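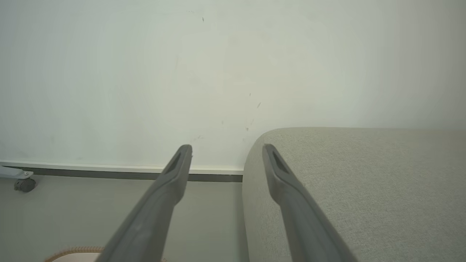
4. Placing and connecting the heater

Read this section before you plug in the Drellus 600 panel heater. If you are fitting the wall bracket, finish section 3 first.

4.1 Choosing a position

1. Pick a stretch of wall at least 300 mm wider than the heater on each side.
2. Check that the outlet is to the left or right of the heater. Do not place the heater directly under an outlet.
3. Keep curtains, bedding and upholstered furniture 600 mm from the front grille.
4. Leave 200 mm of free space above the top vents. Shelves count as an obstruction.

Caution: Do not use the heater in a bathroom or laundry area. The Drellus 600 is not splash-proof.

Note: On thick carpet, use the wide feet (bag B). The narrow feet sink in and block the lower air intake.

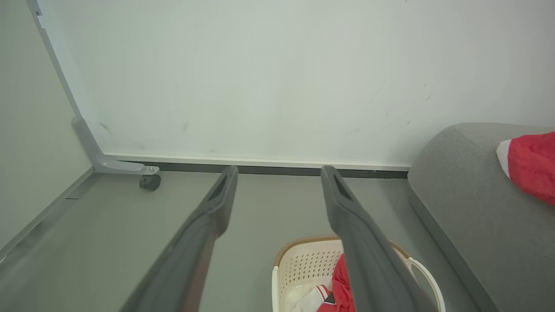

FREESTANDING USE

5. Lay the heater face down on a blanket.
6. Line up each foot with the two holes near the end of the heater. The long side of the foot points toward the front.
7. Insert the screws and tighten by hand, then give each one a quarter turn with a screwdriver.
8. Stand the heater upright and press gently on the top edge. If it rocks, loosen the screws, reseat the feet and tighten again.

The tip-over switch is in the right foot. It cuts the power when the heater leans. After a fall, unplug the heater, wait 5 minutes and check the case for cracks before using it again.

Walls and baseboards

A deep baseboard can keep the heater from standing parallel to the wall. Pull the heater forward until both feet are flat on the floor. Scuffs and old paint marks do not affect operation, but loose wallpaper should be glued down or removed. 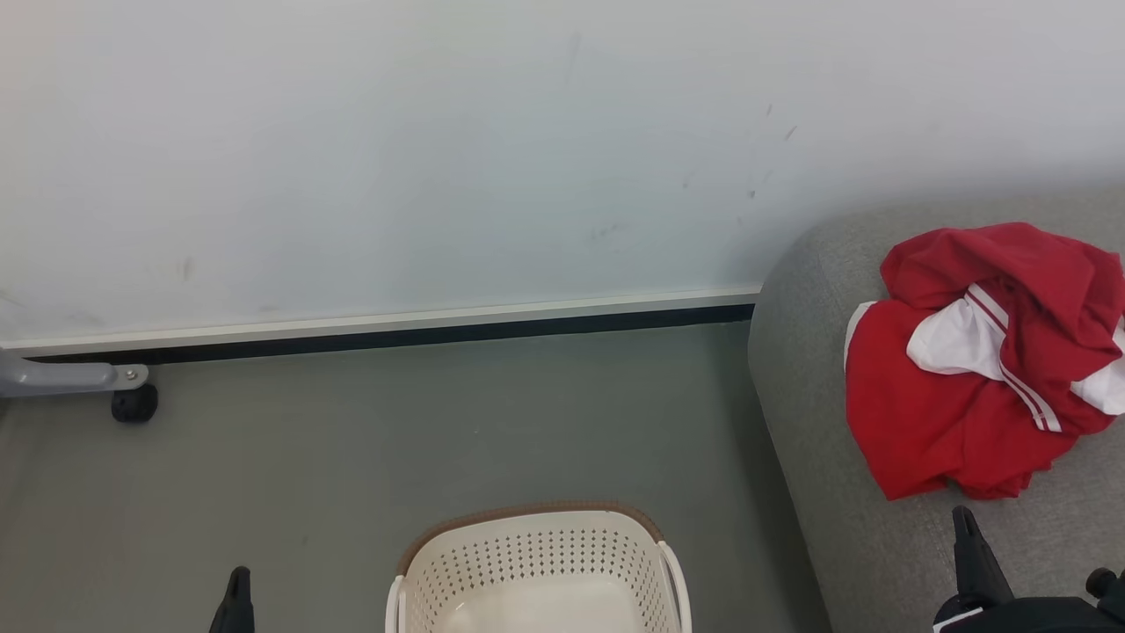
Wall, baseboard and sofa arm

4.2 First start

9. Plug the cord straight into a grounded outlet. Do not use an extension cord or power strip.
10. Set the main switch to I. The display shows two dashes.
11. Hold the + button until the temperature appears, then choose a setting.
12. Open a window and run the heater on high for one hour. A slight smell is normal during the first run.

If the display shows E5, the room sensor is not connected. Switch off, unplug and see section 7.

Replacement feet and screws are sold as the Grurton kit, which also fits the older Drellus 300. Other feet do not contain the tip-over switch and must not be used.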